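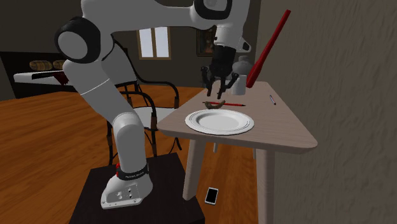
White, gray and black parts together in one render.

How to light white objects so they don't go flat

White is my favorite color to render and the one that gave me the most grief when I started. Too much light and your lovely curves melt into a paper cutout, too little and everything looks like wet cement. Once you get it right, though, a plain white mug can look fantastic! I'm using Pulent for this, but any renderer with area lights will do.

What you need

A scene with one white object (a mug, a lamp, a teapot), a floor, and 30 minutes or so to play.

1. Turn the white down. Open the material and set the base color to a very light gray, not full white. Full white leaves the renderer no room for highlights.

2. Delete every light in the scene. Yes, all of them, including the default sky.

3. Add one area light to the left of the object, a bit above it, and make it larger than the object itself. Run a quick preview. You should already see a soft slide from light to dark across the rounded sides, and I still get a kick out of that every time.

4. Add a second area light on the right at 12 percent of the first one's strength. If the shadow side disappears completely, raise it a little at a time.

5. Pick a floor that's darker than the object. A middle gray works well. White on white can be beautiful too, but save it for later.

6. Give the edges a tiny bevel. Perfectly sharp corners catch no light at all, and a bevel draws that thin bright line that makes a shape pop.

7. Render the final. My mug took 394 seconds on an old laptop, with the noise filter on.

Still looks gray?

Check the exposure before you touch the lights again. I once spent a whole evening on a teapot called Mukville_8 (don't ask about the first seven) and the exposure slider was down the entire time.

Next up is glass, and I can't wait to get into that one.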